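# Shoes by the Door: A Little Gallery of Summer Sandals

Welcome, and come on in! This page has been growing since March, when Aqeel Hayat and I got to talking about how much you can tell from the pile of footwear that gathers wherever people come and go. He's a boots man himself, but I have always had a soft spot for anything you can step into without bending down, and so the gallery leans heavily toward flip-flops, slides and the kind of easy summer shoe that lives near a door and gets borrowed by whoever is taking out the trash.

I've kept the words short (short for me, anyway) and tried to say something useful about storing them, as that's what most of you write in to ask about. Shoaib Paracha wanted a whole page on racks, and Benito Pacheco is firmly for hooks – you'll find me in the crate camp, and I'm not likely to move.

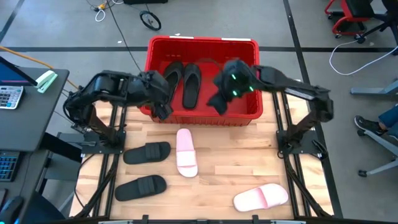
Pale wood, top and bottom of the page.

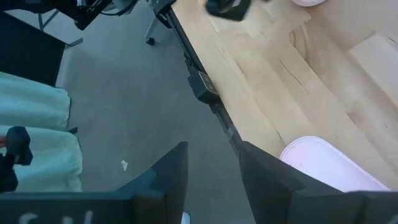
Crates suit summer shoes better than almost anything else I've tried, and I have tried a good many things over the years, including a very handsome bench that took up half the hall. Flat shoes go in flat, you can carry the lot outside in one trip, and a plastic crate can be rinsed with the hose when the sand builds up. I like the flip-flops placed side by side with their toe posts pointing the same way, just as they are in the red crate, and I'd give the slides a crate of their own. Those broad straps take up more height than you'd think, and the pale pink ones would look sweet in almost any color of crate.

If you're starting from scratch, sort by pair before you sort by person. It feels slower, but you find the strays early, and there are always strays. My sister-in-law keeps hers in a basket by the washing machine for a month before she gives up on them, and twice now the partner has come back from somebody's car.

Next up are the garden clogs, which Yasir Abbasi has promised to bring over once he's scrubbed them. Do keep sending me your own porch and hallway pictures – I read every note that comes with them, even the long ones!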